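Call for Participants: Kitchen Tasks Student Project, Spring Session

Posted Dec 22, 2018

The Surdu student robotics club is looking for people to join its kitchen tasks project for the spring session. Work starts the first week of February and runs for 8 weeks. There are 5 open places. You do not need to be an engineering student, and you do not need to have been a member of the club before.

About the project

The project is called Hultodel. Participants pick up and move everyday kitchen items with hand-held grippers, and the recordings are used to train a robot arm to do the same tasks. The fall group collected 1,396 recordings, almost all of them with cups and plates. In the spring we are moving on to food and small appliances, and we need more hands to do it.

The club meets in the ground floor workshop of the Dullano building. Enter from the parking lot side. The front doors are locked after the library closes.

What you will do

Most of your time will go to collecting recordings. You set up the table according to the task sheet, do the task with the grippers, reset the table, and do it again. A session is two hours long and is repetitive. People who get bored easily have dropped out in the past, so please think about that before you apply.

You will also take a turn at labeling. Each recording is watched once and marked as usable or not usable, with a short note if something was dropped or knocked over. Labeling can be done from home.

Two of the places are for people who also want to work on the training code. If you want one of these, say so in your application and tell us what you have written in Python. Class assignments are fine.

Time

One evening session and one weekend session each week, plus labeling. Expect 3 hours a week in a light week and double that before the open house. You may miss two sessions without arranging a swap. After that we will ask you to find someone to cover.

Who can apply

Any enrolled student, full-time or part-time. High school students in the dual enrollment program can apply with a signed permission form.

You should be able to stand for most of a session and use both hands at the same time. If that is a problem, write to us anyway. Labeling and code can be done sitting down, and we can arrange a place around that.

Real food is used in some tasks. Tell us about any food allergies on the application. Gloves are available.

Pay and credit

The places are unpaid. One elective credit is available if you register for the independent project course before the add deadline. Skandska, the club's equipment sponsor, covers parts and workshop supplies. Participants do not pay dues for the spring session.

How to apply

Pick up the one-page form from the box outside the workshop, or ask for it at the club table in the student center. Return it to the same box by the last day of January. There is no interview. Applicants for the code places will be asked to stay half an hour after the first meeting to go over the repository.

Safety training is held at the first meeting and is required for everyone, including returning members.
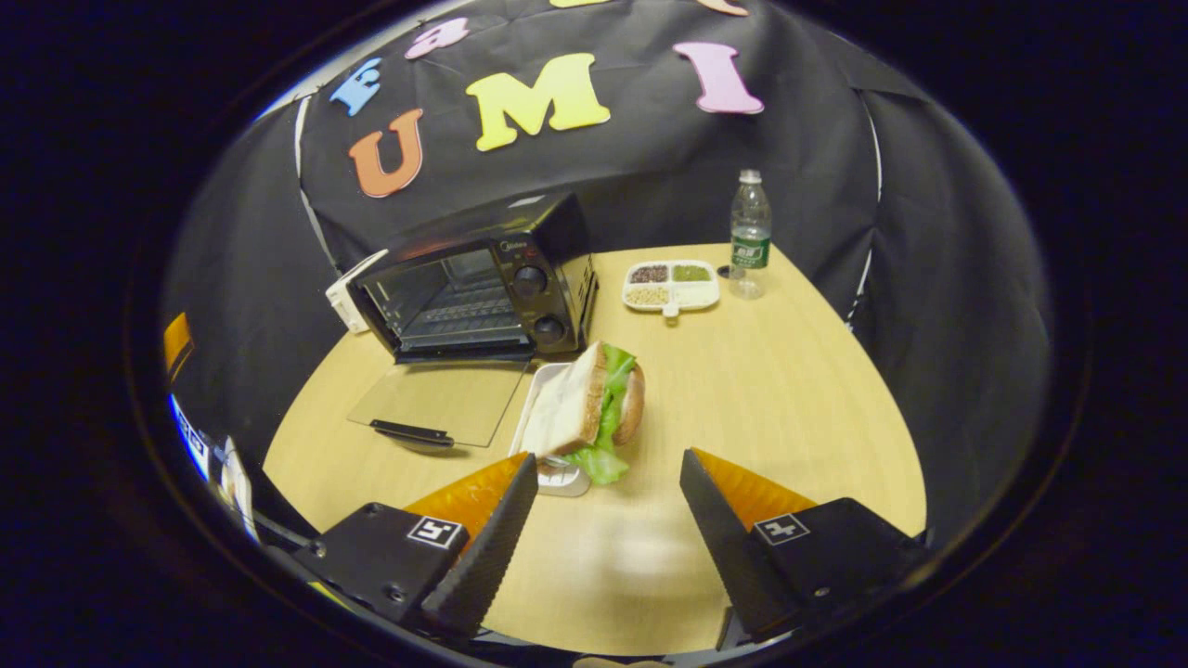 Gripper work at the table with a sandwich, a toaster oven and a tray of grains.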